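Birham by-election

The Birham by-election was a local election held on Tuesday, September 12, 2023 to fill a vacant seat on Trisa District Council.

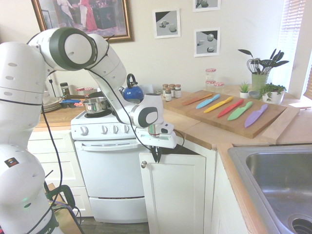

The vacancy arose when the sitting member for Birham ward moved out of the district and resigned. Under the council's standing orders a by-election must be called if more than six months remain before the next ordinary election. The notice of vacancy was published in the summer and nominations closed 19 working days before the poll.

Background

Birham is a mainly rural ward in the north of the district. It takes in the village of Birham, the hamlet of Enache and the housing built on the former Grillodar brickworks. The ward returned two members until boundary changes reduced it to one. Turnout had fallen at each of the previous three elections.

Campaign

There were 5 candidates, two of them independents. The main issues were the bus service between Enache and Trisa, the condition of the road past Grillodar, and a plan to close the part-time council office in Birham. Spending was low. Most candidates relied on leaflets and door-to-door canvassing, and only one paid for advertising in the local press. A public meeting was held in Enache the week before polling.

Result

The seat was won by an independent candidate with a majority of 363 votes. It had previously been held by the largest group on the council, which kept overall control. The two lowest-placed candidates received fewer votes than there were spoilt papers at the ordinary election before.

Aftermath

The new member took office at the next full council meeting. In November the council voted to keep the Birham office open for a further year. The ward was next contested at the ordinary election.

See also
Trisa District Council elections
Wards of Trisa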